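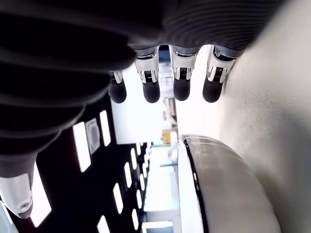 Photo: Eststead Picture Library

Chapter 8
Hands and What They Hold

Before we open our notebooks, let's spend a little while with our own hands - they have been waiting patiently at the ends of our arms all this time! Lay one flat on your desk and curl the fingers slowly, one after another, and notice how the thumb likes to come around and meet them.
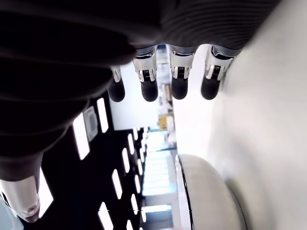
In this chapter we'll look at joints, at fingertips, and at the many small ways a grip can change (a pencil and a full bucket ask for very different ones). Keep your sketches from page 90 nearby, as we'll be adding to them.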